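Trurngate Gripper Comparison: Hand-Held Pairs, Household Objects

README for release 2. Maintained by Kartini Purba and Percy Cusi. 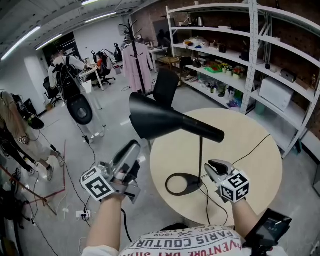
The comparison covers two hand-held gripper designs, referred to in all files as Bollach and Vorkidau. Both were run through the same set of tabletop tasks by the same operators, with the same head camera and the same calibration procedure. The purpose was to choose one design for the next collection round. The data is released because the failures may be useful to others working on pose tracking for hand-held devices.

Contents

tasks/ One folder per task, one subfolder per operator, one file per episode.
calib/ Camera intrinsics and marker-to-jaw transforms. One file per session.
notes/ Operator notes as typed, lightly edited for spelling.
splits/ Episode lists for training and evaluation.
scripts/ Loader, replay tool and the scoring script used for the summary below.

Each episode holds head camera video, a six-degree-of-freedom pose for each gripper, jaw opening for each gripper, and a text label for the outcome. Poses are given in the head camera frame at the first time step. Jaw opening is normalized: zero is closed, one is fully open. It is not comparable in absolute terms between the two designs, which have different strokes.

Tasks

There are 7 tasks. Four are one-handed (pick, place, push, turn upright) and three need both grippers (hand over, lift a tray, unscrew a cap). Each task has 100 episodes per design. Objects were moved between episodes by a second person. Operators were told to start with both grippers raised in view of the head camera and to hold still until the start tone. Episodes where the tone is missing from the audio were dropped before numbering, so there are no gaps in the IDs.

Pose tracking

Gripper pose comes from the fiducial markers on the cube mounts. The tracker needs one fully visible marker face per cube. When two faces are visible the solutions are merged with weights based on apparent size. When none is visible, the pose is filled from the inertial unit for up to half a second and flagged as "bridged". Longer gaps are flagged as "lost" and the pose is left blank. Do not interpolate across lost segments. We tried it for the cap task and the wrist rotation came out wrong in most of them.

Bridged segments are more common with Vorkidau in the hand-over task. The operator's forearm tends to roll inward on approach and the cube turns away from the camera. Moving the mount outward would probably fix this but would also make the gripper harder to fit between close objects.

Results

Scoring was done by Pui-shan Tsang and Valentin Brunet independently from video, with disagreements settled by a second viewing. Full tables are in scripts/summary.csv. In short:

One-handed tasks: no clear difference in success. Bollach is slower on small flat objects because the fingertips have to be brought in almost level with the table.
Tray lift: Bollach is better. Vorkidau slips on smooth rims when the two jaws are not closed at the same moment.
Cap: Vorkidau is better. Its jaws hold a round cap more evenly.
Hand over: success is similar, tracking is worse with Vorkidau (see above).

Operators reported wrist fatigue with both. Notes from Blandine Marchal's sessions go into the most detail and are worth reading before designing a new handle.

Known issues

Low sun in July washed out the head camera video in several late afternoon sessions. Affected episodes carry the tag "glare".
The jaw encoder on one Vorkidau unit drifts as it warms up. Corrected values are in the field jaw_corr. The raw field is kept.
Audio is removed from the public release. The start tone is stored as a time offset.
Other people appear in the background of some episodes. Faces are blurred by an automatic pass with manual review. Report any misses and the episode will be pulled.
Left and right were swapped in release 1 for one operator. Fixed in release 2. Anyone holding release 1 should replace the whole tasks/ folder, as the IDs changed.

Loading

Run scripts/load.py with a task name and a design name. The default skips episodes tagged "glare" or containing lost segments. Pass --all to include them. The evaluation split was made by operator, so no operator appears in both lists.

Not included

Robot replay runs on the Villanueva arm are not part of this release. The mounting adapter was changed halfway through and the two halves have not been reconciled.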